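Two-arm stacking cell running at Riverach workshop

Posted Jan 1, 2025 by Gunhild Gunnlaugsson

The tabletop cell that Niilo Suominen and Berenice Ponce have been assembling in the back bay at Riverach is now picking and placing colored cubes. The job is a plain one: take a cube off the white table, carry it to the taped square and put the next one on top of it.

Both arms bolt straight to the table. Suominen drilled the top himself to suit two mounting patterns, and the leftover holes from the first layout have been left open. The controller code is Ponce's. It is named Seda and runs on a secondhand desktop under the bench, with a separate power supply for each arm. Parts came to 600 dollars, not counting the arms, which were bought used from a shop in Juntunen that was closing a line.

Most of the work so far has gone into calibration. The first version stored the square's position as a fixed set of coordinates, and any bump to the table meant teaching it again. Seda now does a short touch-off routine at startup and corrects for the offset. Ponce has the grip force set low for the moment - high enough to hold a cube through a full move, low enough that a bad approach stalls the arm and spares the fingers. The remaining error is mostly in rotation, and shows up when a cube starts out at an angle to the square.

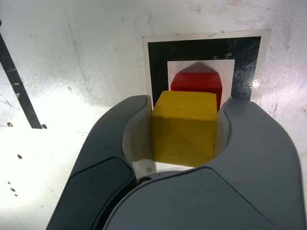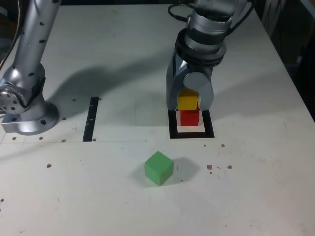
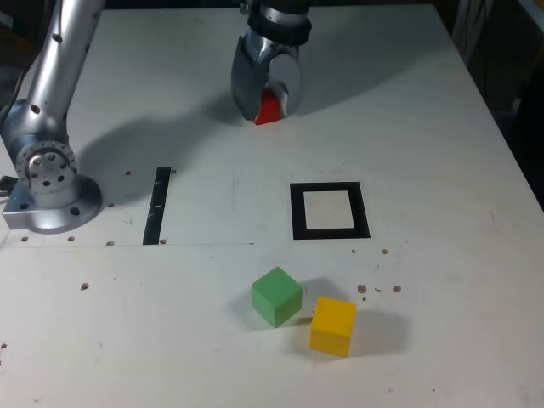 Cubes and taped square on the Riverach table. The green cube is in the second and third pictures.

Next on the list is a handoff between the two arms, which needs a shared clock and a proper interlock. Kalevi Pesonen is wiring the interlock and expects to have it ready for testing in February. Until then the software allows only one arm to move at a time, and the stop button stays on the bench side of the table.

Natanael Bragança has asked for the cell to log 1000 cycles without a reset before the speed limit is raised. The counter was set back to zero after the last change to the finger pads. Members who want bench time near the cell should check with Suominen first, as the 6 outlets on that wall are all in use.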